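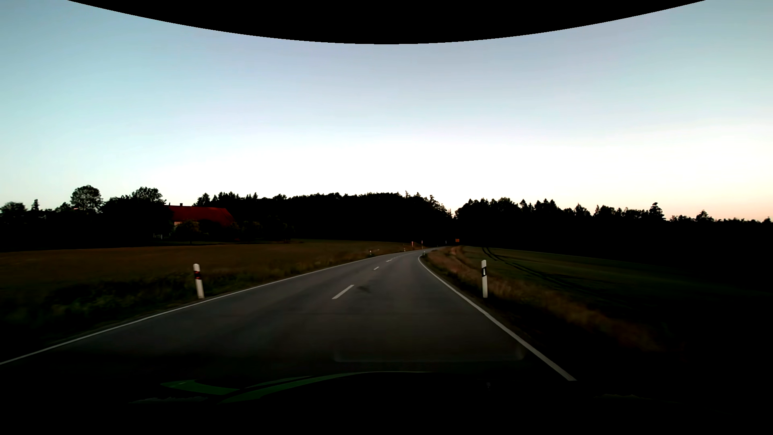

Road at the bend, clear sky, seen from the car. The leaning post is on the left.

January 29, 2020
Workshop notebook, road furniture group
Written by Biljana Halilović

Today's entry is mostly about the delineator posts on the Bokthorpe road, and a little about the edge lines. I write it the same evening, so that I do not mix it with the notes of the other road.

We drove the stretch two times, first toward Kelmendi and then back. Stavros was driving, I had the paper sheets on my knees, and Divina was in the back with the list from June. The list from June has 112 posts on it, both sides together. I want to keep this number as the base for everything, even if we find later that one or two posts were written twice.

The bend. This is the place which we call "the right-hand bend" in the sheets, although of course it is a left-hand bend when you come from Kelmendi. I propose that from now on we always give the direction toward Kelmendi, without exception. Aurélien lost one hour last week by this, looking for a post on the wrong side.

Left post before the bend: it leans. Its top goes to the left, away from the road. The lean is slight and I would not call it damage. In the June list it is written as "straight", but in June it was Nikola alone and he was checking reflectors, so perhaps he did not look at the angle with much attention. I will ask him. The black band is in place and the reflective patches are the orange-red ones. It stands in the grass just outside the edge line, so the mowing machine has to pass close to it. I have no proof that the mower touched it. The ground can also move in winter.

Right post: upright, band in place, pale reflector in the band. Nothing to do.

Posts farther in the bend: we have them on the sheet as the short ones. There is a short white one with dark band on the left, another on the same outer side farther to the right, and one on the inner side close to where the edge line turns. From the car they look very small, and I did not want to judge their condition from so far. Stavros stopped at the field entrance after the bend and Divina walked back with the cleaning cloth and the level. Her results:

Outer side, first: vertical, band a little dirty, wiped.
Outer side, second: vertical, small scratch on the back, no action.
Inner side: vertical but turned on its base, I think by the width of a finger. She turned it back by hand. It should not be possible to turn it by hand! The locking pin is either missing or worn. To check when we have the long key with us.

Edge lines. Both are continuous up to the bend and I have no remark for the left one. On the right one I only want to write again my question from the autumn, if the line on the inner side gets worn faster where the cars cut the corner. We have no measure of it yet. Aurélien says we should simply put the Jendesico meter on the line at three fixed points and repeat it every few months. I agree, but then the points must be marked with something that stays, chalk is not enough. Maybe a small nail in the shoulder.

Center line: the dashes become closely spaced toward the curve. Beside the nearest dash, on the right, there is a darker smudge on the asphalt. I wrote it down only because Divina asked if it was on the older sheets. I have looked and I find no mention. It can be oil or an old repair, I do not know. Next time we stop there and look at it on foot, if the traffic permits.

About the light. When we passed, the sky was still very bright above the trees and the land on both sides was already dark. For the eye this is a difficult moment. The white of the posts is easy to find, but I noticed that I needed more time for the bands. I had always thought that the full night is the worst case for us. Now I am less sure, because in the full night the headlights do the work. I would like to do one pass at this same hour with the older Mondine reflectors beside the new ones. Stavros thinks the difference will be too small to see. We will try, it costs only the fuel.

Stock, counted by Nikola in the afternoon:
Posts, white, long: 60
Reflectors, orange-red: 507
Locking pins: he did not find the box. I believe it is under the bench behind the paint.

If the pins are really finished, we must order before we go back, otherwise the visit to the inner post is for nothing. Divina has the order form.

Correction to my entry of last week: I wrote that the distance from the field entrance to the concrete pipe is 1,122 meters. This was the reading of the car. The measuring wheel gives a little less, but the wheel was slipping on the wet shoulder, so I leave the car reading for now and put a question mark beside it.

To do:
- ask Nikola about the leaning post, and if he remembers it from June
- set it straight with the level, take the angle before touching it
- long key and pins for the inner post
- three points for the right edge line (Aurélien)
- look at the smudge on foot
- one more pass at dusk, Stavros to say which evening he can

The sheets of today are in the green folder, second pocket. Sheet four has coffee on it but one can read it.

Last updated by B. Halilović, same evening, after stock count was added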